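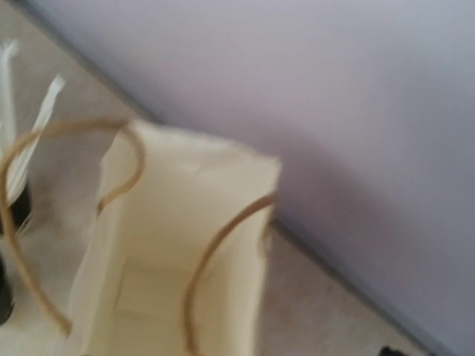

Open bag with one cord handle lying across the mouth.

Bundo at the Takeout Counter: Frequently Asked Questions for Store Staff
Last updated 10 Apr 2026

Bundo is the robot arm going in at the takeout packing counter in Cumport stores. These answers are for counter staff, shift leads and store managers. Questions that came up at the January staff meetings have been added. If yours is missing, send it to Chrysanthi Nikolaidis in Store Operations and it will be answered here.

What does Bundo do?
It packs takeout orders. The arm opens a bag, puts in boxed and wrapped food, adds napkins and straws, and moves the bag to the pickup end of the counter. It doesn't cook, pour drinks, take orders or handle money.

Which stores are getting it?
All 25 stores with a separate takeout counter. Kiosks and the two airport stands are not included. Your manager has the installation date for your store.

Is anyone losing their job?
No positions are being cut because of Bundo. The agreement with staff covers all 508 store employees and says that hours saved at the packing counter stay in the same store. If someone leaves, the store manager can still hire a replacement through the usual form.

Will my hours change?
Your weekly hours won't change. What you do during them may. In the trial store, the person who used to pack through lunch now splits that time between the pickup window and restocking. Some people liked that and some did not. Two asked to go back to mostly kitchen shifts and were moved.

Who is in charge of the arm during a shift?
One person per shift is listed as the counter lead. That person starts the arm, clears stops and signs the log at the end. The counter lead gets the same hourly supplement as a drawer lead. You can't be put on the list without doing the training first.

How long is the training?
Two sessions, both paid and both in your own store. The first covers starting, stopping and reaching in safely. The second is a full lunch service with a trainer next to you. Hacer Ertürk runs the training and does the sign-offs. If you want a third session, ask her. It won't be noted anywhere that you asked.

What happens when it gets stuck?
The light turns amber and the Bravo screen shows which order it stopped on. Press hold, wait for the arm to park, finish that bag by hand and press resume. If it stops three times on one order type, leave it on hold and pack by hand until the end of the rush.

What does it have the most trouble with?
Bags, more than food. During the trial it packed 1,643 orders and needed a person to step in on 41 of them. Most of those were handles. A cord handle that falls across the opening gets caught by the gripper or ends up under a box. The rest were soft bags folding over on themselves and one order with a cake in it.

Should I set the handles before it starts?
Yes. Fold both handles down on the outside of the bag. Crease the rim back if it's crumpled.

Can I reach in while it is moving?
No. Press hold first, even if you only want to grab a straw. The arm will slow down if it senses a hand, but you should not depend on that.

Where do the straws, cups and napkins go?
Keep them where your store keeps them now, as long as they aren't in the marked area where the bag is set down. Stores have different counters and we aren't asking everyone to rearrange. If you move something for good, tell the counter lead so the layout can be updated in Bravo.

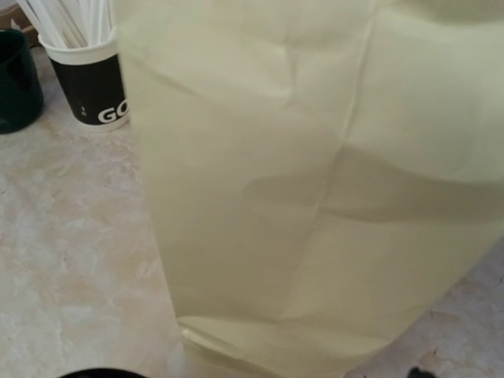 Straws in their cup on the counter, beside a bag.

Do I have to keep the counter clear of everything else?
Only the marked area. Mugs and containers can stay on the rest of the counter. If a bag leans on the straw cup, move the cup over a little. Tall, light items are the ones that get knocked over.

Who refills supplies?
Counter staff, same as before. The arm does not know when straws or napkins are running low. Check them at the start of the shift and again before lunch.

What if a customer gets the wrong order?
Handle it the way you do now. Replace the item, apologize and log it. Bundo errors have their own code in the log, number 6. You won't be held responsible for a packing mistake the arm made. If you handed over the bag without checking the ticket, that is still a handoff error.

Do we still check bags before they go out?
Yes, every bag. Match the ticket to the contents and look at the drinks. There are no plans to drop this step.

Does it record us?
The camera on the arm records while the arm is packing. It points down at the bag and the counter, and your hands may show up in it. There is no sound. Erix, the company that services the arm, keeps the recordings for software fixes. Under the staff agreement they can't be used for reviews, discipline or timekeeping. Thodoris Raptis is the staff representative for this, and you can ask him to show you what is stored from your store.

Is the arm's speed going to be used as a target for people?
No. The arm is slower than an experienced packer on small orders. It helps most when several large orders come in together. Packing speed by hand is not being measured.

Can we turn it off?
The counter lead can put it on hold at any time and doesn't need permission. Write the time and a word or two in the log, for example "short counter" or "spill". A store that keeps it on hold for most of a week will get a call from Orestis Triantafyllou, who handles the installations. He will want to know what needs fixing.

Who cleans it?
Closing staff wipe the gripper and the arm up to the first joint with the gray cloths. No spray. Erix does the rest on its service visits.

I have wrist problems and was on light duty. Does this affect me?
Talk to Ifigeneia Konstantinidis in HR. Clearing stops and refilling can usually be done on light duty, but setting up bags over a full shift may not suit everyone. She will go through it with you and your manager.

When will this page be updated again?
After the next group of stores has been running for a month. The log totals for each store will be posted here at that time.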